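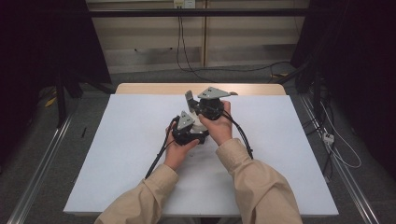

Burial register, part four: the plot numbers

I have finished the second pass through the Ikcombe burial register and can now say what is wrong with the plot numbers.

The register has 2282 entries. Each should carry a name, an age, a date of burial, the name of whoever took the service, and a plot. The first four are nearly always present and legible. The plot column was added later in a different hand, and it follows two systems without saying where one stops and the other starts.

The older system is a row letter and a number, counted from the church wall outwards. The newer one is a plain running number. For the first 1000 entries or so I had assumed that a plain number meant the clerk had forgotten the letter. I was wrong, and I had filled in letters by guesswork for 52 of them. Those are now marked as unconfirmed in the spreadsheet. If you downloaded the earlier version, please replace it.

Evdokia Tzavaras sent me scans of the sexton's notebook, which gives both numbers for a short run of graves on the north side. With that I could match 11 graves beyond doubt, enough to fix the starting corner and the direction of counting. The running numbers go up one row and back down the next. Anybody who has tried to find a grave there by walking along a row and expecting the numbers to go the same way each time will see the problem.

A few notes on method, for those doing the same work elsewhere.

I keep the plot exactly as written in one column and my reading of it in another. The first column never gets edited. Ages under one year go in as text ("6 weeks", "3 days"), as the clerk wrote them. Where a surname changes spelling between the register and the stone, I record both and pick neither. The Denine family appears under four spellings, two of them on the same stone.

Reopened graves need a separate line for each burial, linked by plot. I began by putting husband and wife on one line and had to undo it.

Rosimeire Guerra asked whether cremated remains are included. They are from the point where the register begins to record them, marked "ashes" in the margin. Before that I have no source.

The south extension is still to do. It has its own book, smaller, with no plot column at all, only remarks such as "next to her mother" and "by the yew". I will start on it in December.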